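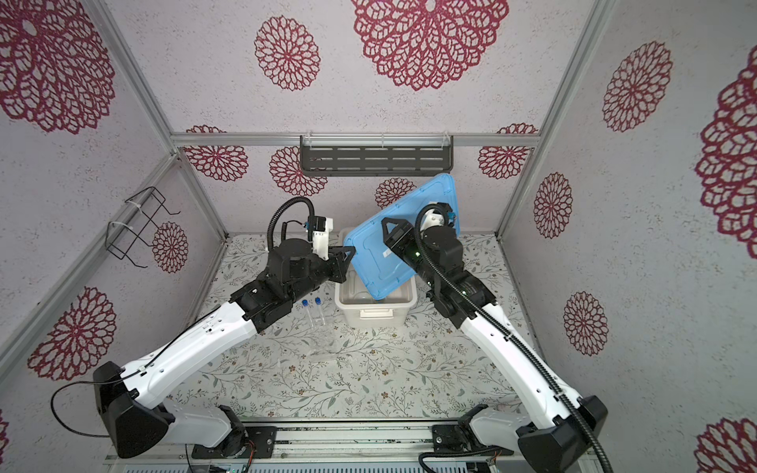
1. Summary of the period

Work in this period centered on the two-arm lid task: picking up the lid of a storage box, tilting it, bringing it over the tub and seating it on the rim. The second milestone, a working policy trained only on our own recordings, has been met. The third, the same policy holding up when the look of the workspace changes, has been met in part. Spending is in line with the plan except for one item, covered in section 6.

This report was prepared by Milovan Ristić, with section 4 by Jozefína Vrabec. It covers the months since the last report and runs to the end of July.

2. Setup

The hardware is the same as in the last report. Both arms are mounted on the front rail of the aluminum enclosure and share the tabletop between them. Neither arm has been replaced. One gripper motor on the left arm failed in the first month and was swapped for our spare, and recordings made in the two days before the failure were thrown out after we found that the reported gripper opening had drifted.

The walls and tabletop are covered with printed patterns, which are changed between recording blocks. The set now in place has large crimson mandala-style flowers on the walls and a light vine print on the table. It is one of eight background sets in the Clivholm plan, and it is the one on which the baseline method did worst, so most of the debugging time has been spent on it.

Two clear plastic bottles with blue caps are left standing beside the tub in this set. Clear objects on a patterned surface are hard for the vision part of the system. In early trials the left arm's elbow would swing through the space where a bottle stood, and the policy showed no sign of having registered it. Bottles are now present in half of all recordings for this set.

3. Recordings

We planned 3,000 recordings across all background sets, and we have 3,000 that passed review. Each one runs from the arms at rest to the lid on the tub, or to the operator calling a stop. Stopped recordings are kept in a separate folder. They are not used for training, but Jozefína has used them to sort failures (section 4).

Review was slower than expected. The checking script written for the earlier one-arm work assumed that only one gripper would be in contact with an object at a time, and it flagged nearly every two-arm recording as faulty. Rewriting it took most of two weeks. The new version checks each arm separately and then checks the pair, and it writes a short reason next to every rejection so that the operator can see what to change. We should have tested the old script on a handful of two-arm recordings before the main collection started. That step is now in the collection checklist.

The starting position of the tub was varied within a marked area, and the starting angle of the lid was varied by hand. The operators rotated every two hours. We saw clear differences in style between them — one tends to lead with the left arm and bring the right arm in late, the others move both together. We decided not to even these out. The training method is supposed to cope with more than one way of doing the task, and removing the differences would have made the result look better than it is.

4. Method and results (J. Vrabec)

The baseline policy takes the camera images and the joint positions of both arms and predicts the next short stretch of motion for both arms together. The main change in this period, called Tratico in our internal notes, adds a contact signal. Each arm's motor currents are turned into a simple estimate of how hard that gripper is pushing, and the estimate for each arm is given to the part of the network that moves the other arm.

The reason is the way this task works. One gripper holds the lid by its edge and the other presses on its upper face to control the tilt. If the pressing arm moves a little too far, the lid starts to turn in the holding gripper. From the images alone the policy picks this up late, after the lid has already rotated. In the motor currents it shows up much sooner.

We ran 200 test trials on the baseline and 200 with Tratico, using the same list of starting positions for both. Tratico completed the task more often on every background set. The gain was small on the plain sets and large on the flowered one. The full table of trial outcomes is in the results folder shared with your office, along with the video of each trial.

Failures were sorted into four types:

Lid turns in the holding gripper. This was the most common failure for the baseline. It is now the second most common.

Lid reaches the tub but catches on one corner of the rim. This is now the most common failure. The contact signal does not help much here. The policy feels the resistance and pushes harder, when it should lift and shift sideways. There are few examples of that correction in the training recordings, as the operators rarely made the mistake in the first place.

Grippers come too close together and the safety stop cuts in. It happens mostly when the tub starts at the far right of the marked area, where the right arm has to fold back on itself.

Arm contacts a bottle. Less frequent than before bottles were added to the recordings. It has not gone away, and I would not describe this as solved.

I also ran a check to see if the gain came from the contact signal itself or just from the larger network. With the signal replaced by random values, performance dropped back to the baseline level. With the signal given only to the arm it came from, and not to the other arm, roughly half of the gain was lost. I take this as fair support for the idea, but it was done on one task with one kind of lid, and I would like to see it on a second task before we put it in a paper.

5. Background changes

The third milestone asks that the policy keep working on a background it was not trained on. We tested this by training on all sets but one and testing on the one left out. With a plain set left out, there was little loss. With the crimson flowered set left out, completed trials fell sharply, for the baseline and for Tratico both.

Looking at the trial videos, the trouble is mainly in the approach. The arms go for the lid a few centimeters off, and the holding gripper either misses the edge or takes it too shallow. Once the grip is good, the rest of the motion goes much as it does on the other sets. This suggests that the contact part of the method carries over and the vision part does not.

Two remedies are being tried. The first is to recolor the backgrounds in software during training, which is cheap and is already running. The second is to add a short pause before the grip, in which the policy is asked to estimate the edge of the lid a second time from the wrist's final position. The second adds time to every trial and we will only keep it if the first is not enough.

6. Spending and staffing

Staff costs match the plan. The spare motor budget was used up in the first month and we moved money from travel to buy 4 more gripper motors, with the agreement of your office. They have arrived and two are fitted.

The workshop at Šimko has reworked the mounting plates under both arm bases. The old plates let the base shift very slightly under load, and the arms had to be recalibrated every few days. Since the new plates went on, calibration has held for as long as we have checked it.

One operator left at the end of the spring. The post has been filled and the new operator is recording on the plain sets first.

7. Problems and risks

Cable wear on the right arm is a concern. The conduit runs the length of the arm and loops over the wrist, and in the folded-back position described in section 4 the loop is pulled tight. No cable has failed so far. We have asked the workshop for a longer loop and a clip partway along.

The storage disks at Skavevov are close to full. We can finish the current plan, but a second task at the same scale will not fit. A quote for more storage is attached.

8. Next period

Finish the software recoloring tests and decide on the second look before the grip.

Record a smaller block in which operators start with the lid caught on the rim and free it, to give the policy examples of that correction.

Set up the second task. The present candidate is opening a hinged case with one arm while the other takes out its contents. We will send a one-page description for your comments before buying any objects for it.

Repeat the contact signal check on the second task, with the same number of trials.

We ask your office to confirm two points: that partial completion of the third milestone can be carried into the next period without a change to the payment schedule, and that the storage quote can be charged to the equipment line.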